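Driver updater renewed itself, do I have any hope of a refund?

Posted in Software & Subscriptions by Finbarr Daly

Back in March I put the free version of Hakora Driver Care on my laptop. It scanned for maybe a minute and told me I had 2,000 "critical items". The laptop was working fine. I paid for one month to shut it up, cancelled inside the program, and have since been charged for 2 more.

Support says cancelling in the program only "pauses scanning" and billing has to be cancelled through their payment company, Tralitz. Tralitz says talk to Hakora.

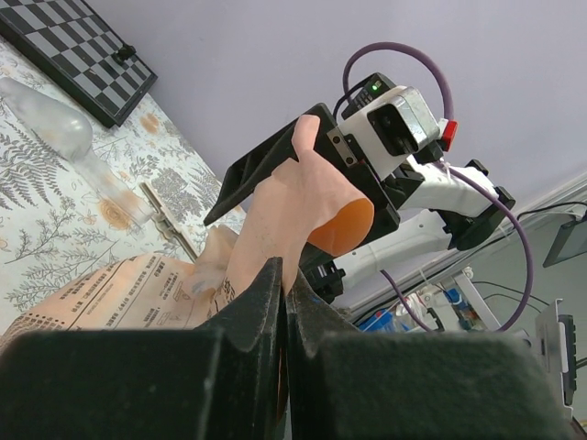
I've sent 4 emails between the two of them and got the same pasted reply each time. They're now offering a "goodwill credit" toward another of their products, which I don't want. Is this worth chasing, or do I just cancel the card?

Namus

I wouldn't cancel the card first. Some subscriptions follow you to the replacement card, so you can lose the old number and still get billed. Ring your bank, tell them you cancelled and were charged afterwards, and ask to dispute both charges. Use the word "dispute". If you say "refund" they may send you back to the seller.

Before you ring, save the cancellation screen if you can still get to it, plus the emails. Don't take the credit. I'd want to read the fine print on that offer, and I'd bet accepting it settles the matter in their favour.

As for the 2,000 items, I'd take that with a bucket of salt. I ran a similar program on a freshly wiped machine and it found hundreds. 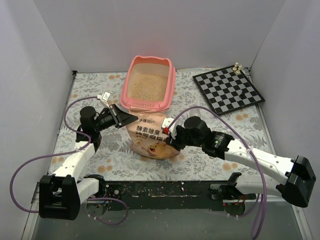 Tofu cat litter, tray and bag.

Fashola

just uninstall it, they can't charge you if its not on the computer

Namus

Sorry Fashola, that's wrong. The billing sits with the payment company and doesn't care what's installed. Uninstall it by all means, but do the bank first.

Finbarr Daly

Rang the bank at lunch. Dispute is lodged on both charges and they've put a block on the merchant. I'll believe it when the money shows up.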